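Guides > Care of Furniture > Oiled and Lacquered Tops > FAQ

Wooden table tops: frequently asked questions

Print this page | E-mail this page
12 shares | 5 comments

Which finish do I have?
Put a drop of water on the underside of the top and leave it for five minutes. If it sits as a bead, the surface is probably lacquered. If it darkens the wood, the surface is oiled, waxed or bare. Wipe it off either way.

How often should an oiled top be re-oiled?
Twice in the first year, then once a year. Tops near a radiator may need more. Festberg dining tables leave the workshop with two coats and should be left alone for the first month.

What grit should I use?
Start at 180 for marks you can feel with a fingernail, otherwise go straight to 240. Do not go finer than 300 before oiling - the oil will not take evenly. Always sand along the grain.

Can I use Borko hard oil over old wax?
No. Remove the wax with white spirit and a lint-free cloth, let the top dry overnight, then oil.

Why does the figure change from one board to the next?
It depends on how the log was cut. A cut made at a tangent to the growth rings gives loops and arches. A cut made across them gives straight, narrow lines. Both are sound timber and neither is grounds for a return.

Does wood change colour?
Yes. Most pale species go yellow or brown in daylight, and cherry darkens quickly. Move mats and lamps from time to time during the first summer.

How do I judge the sheen?
Look at the top from a low angle, towards a window or lamp. Dull patches in the reflection show where the finish is thin. Light falling straight back at you will hide the grain, so move until you can see both.

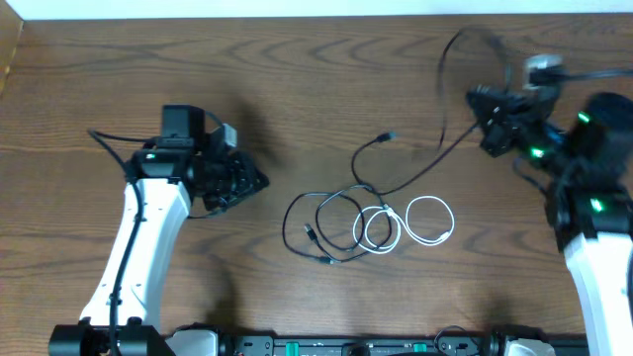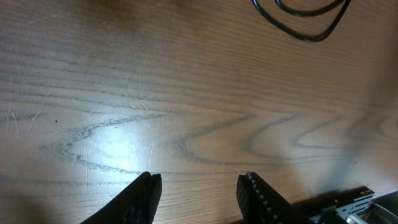 Wavy grain on a brown wooden table top.

Workshop Notes, issue 537, p. 12

Who answers questions sent to this page?
Sobia Tanoli deals with finishes and Ezequiel Cuautle with repairs. Replies are slower in January, when the workshop is closed for stocktaking.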